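4/24/24

Bench and cloth notes, Flakwood unit

Cloths first. The pink ribbed one from the Sormont bundle has been the trial cloth all morning. It folds in half without complaint and into quarters with some, and left alone it relaxes into something like a sulking prawn. Three folds is my limit with this knit. The Lapointe sheet says five, so either they have better hands or a flatter cloth.

Weighed the bundle before starting: 282 g. Write this on the bag, please, and not on the lid of somebody's lunch again.

Folding times so far: 15 seconds for a half, 30 for a quarter if I'm fussy about the corners. I was fussy twice and then stopped.

Table: grey top wiped down, board left at the far end. It's a perfectly good cutting board and has not been near a loaf since November. I keep meaning to take it back to the kitchen and keep putting folded things on it.

The floor is another matter. Two power adapters side by side with their cables wandering off, and the green cloth in a heap next to them. Paper cup and pot plant also down there, plus a small cardboard box parked on top of the metal appliance.

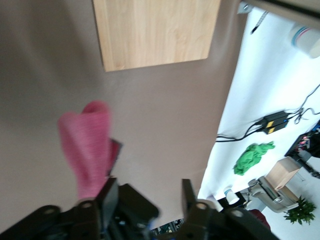 To do

Green cloth: wash, then same folds as the pink.
Coil the cables.
Find the box a shelf.
Ask Bruvside for a second bundle, same knit.
Water the plant.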